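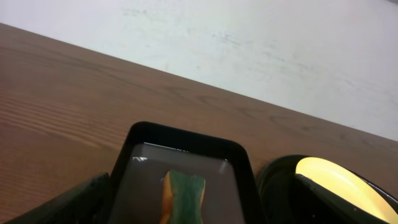

Buying a robot costs more than the price on the box. A café, a school kitchen or a hospital has to plan for lots of other things as well, and the list of them is called a budget. Some things on the list are very ordinary. A robot that is going to wash up needs a tray of water and a kitchen sponge, the same as you would. It also needs a table to work at.

Let's make a budget for a pretend café called Omell. The café has 4000 pounds to spend. The first job is to decide what the robot has to do, because an arm that picks up a cup may not be strong enough for a heavy pan.

What goes on the list?

The arm is usually the biggest cost. Then come the grippers, which are the robot's fingers. They rub against things all day and wear down, so the café should buy spare ones at the start.

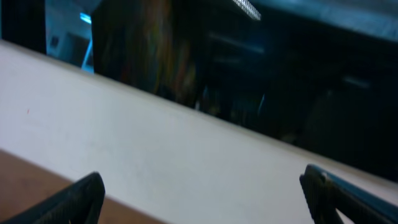 Two black gripper fingers, spread wide apart. The fingertips have a grippy surface.

Next is power. The café needs to know how much electricity the arm uses and whether there is a socket near the table. Then there is training. Somebody has to learn how to start the robot, stop it and clean it safely — and lessons cost money too.

Omell puts 300 pounds to one side for repairs. Money kept back like this is called a reserve.

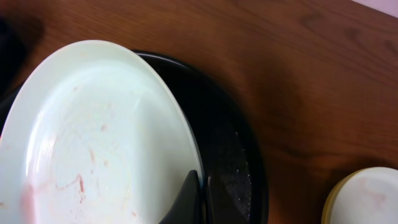
The café also has to think about time. If a person can wash a plate faster than the robot can, the robot might still be useful, but it may take years to pay for itself. Omell plans to keep its robot for 5 years, so it adds up the costs for all of them and not just the first.

Small things add up as well. Sponges, soap and gloves are called consumables, which means they get used up and have to be bought again.

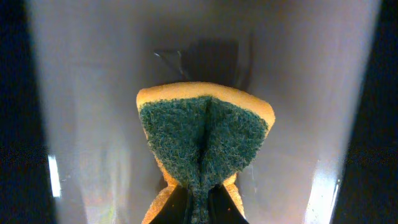

A reader called Olline wrote to ask whether it would be cheaper to rent a robot first. Sometimes it is. Renting lets a café try the robot before spending all its money, but the café has to give it back at the end.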